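Seasonal Kitchen and Dining Room Help Wanted — Ulthorpe House

Ulthorpe House is looking for two people to join us in the kitchen and dining room from the start of October until the spring. We are a small retreat house on the Hedatov road, with a big old garden, a drafty library and a long list of guests who come back year after year, mostly for the quiet and (we like to think) a little bit for the soup.

The work is varied, and we'd rather tell you so up front than have you surprised by it. You might start the morning chopping onions and setting out breakfast, spend an hour after lunch putting away the grocery delivery, and finish up by laying tables for supper. Most weeks we cook for small groups, writers and quilters and one very cheerful choir, but twice in the season we have a full house of 100 for the Gultach supper, and on those evenings everybody pitches in, including the office. 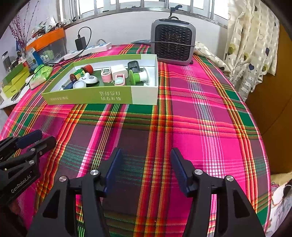 You don't need to have cooked for a living. Several of our best people came to us from schools, shops and raising families, and they learned the kitchen as they went along. What we do ask is that you're comfortable on your feet, that you can lift a full stockpot with a bit of help, and that you enjoy talking with guests, who will want to know where the bread came from and whether there is any more of it. If you have a food handler's card, wonderful! If you don't, we will pay for the course and give you the time to take it.

Pay is $1,645 a month for the shorter schedule, which is 3 full days a week. Meals are included on the days you work, and there is a plain but cozy room over the old laundry if you live too far out to drive home in the snow. Please tell us early if you'd like the room — it goes quickly. We can also be flexible about school pickups and doctor's appointments, as long as we hear about them before the schedule goes up.

Our head cook is Przemysław Górecki, and you would be working with him most days. He bakes early, keeps the radio low and is patient with beginners. He'd like to meet everyone who applies, so expect to be invited over for a cup of coffee and a look around the pantry before anything is decided.

To apply, write us a letter. It can be short or long, by hand or typed, and it doesn't need to be fancy. Tell us what you've been doing lately, what you like to cook or eat, and which days suit you best. Add the names of two people who know you well and a phone number where we can reach you in the evening. Letters can be left at the front desk or with the Seixas bakery in town, who kindly pass on our mail, and should reach us by 24 July 2019.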